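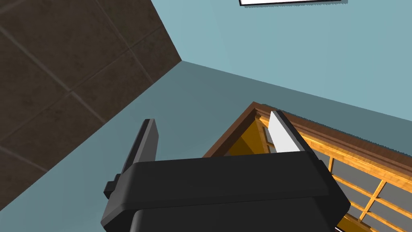

Figure 1. Wrist camera view in one of the simulated rooms. The gripper is open and holds nothing. A glass-paned wooden cabinet stands to the right.

3.2 Collecting demonstrations in simulation

All training examples in this work were collected in simulation. An operator drives the arm with a hand controller and watches two views on a monitor, one from a fixed camera in the room and one from the wrist. We record both views, the joint positions, the gripper opening, and the command sent at each step. The policy is trained on the wrist view and the joint positions only. The fixed view is kept for checking the data later.

We used 28 rooms from the Preltia set. The rooms differ in wall color, floor and wall covering, ceiling height, and furniture. Each has at least one cabinet with doors the arm can reach. Before a recording starts, the cabinet is moved and turned by a small random amount, and the arm is placed in a random starting pose. Some of these poses point the wrist camera well away from the handle. In Figure 1, for example, the camera looks up past the fingers, and much of the view is taken up by painted surfaces, brown tile, and the upper part of the cabinet. We kept starts of this kind. An early policy trained only on starts that faced the handle tended to stall when the handle was out of view, and it had no examples of how to recover.

A recording ends when the door has been opened past a set angle or when the time limit is reached. Operators could also stop a run by hand and throw it out. They were told to do this only for controller faults, such as a lost connection, and to let slow or clumsy runs continue. We wanted the data to include second attempts at a grasp.

Collection took place in March at our Lemport lab. Reginald Villanueva trained the operators and reviewed the first recordings from each of them. The full set has 969 recordings that ended with the door open. A further 184 reached the time limit. These were left out of the main training set but are used in Section 5 to train the failure detector.

3.3 Cleaning and labeling

Each recording was cut at the start to remove the period before the operator's first command. Long pauses in the middle were left in place. We then split every recording into an approach phase and a pull phase, using the first lasting contact between a finger and the handle as the dividing point. The simulator reports contact directly, so this step needed no hand labeling. In recordings with more than one grasp, the last grasp before the door moved was used.

The gripper stays in the wrist view at all times and covers part of the room behind it. We tried masking it out, so that the policy would see only the surroundings, and found that grasping became less reliable. The final version uses the images unmasked. Colors were shifted at random during training, with the same shift applied to every image in a recording. The joint readings were not altered.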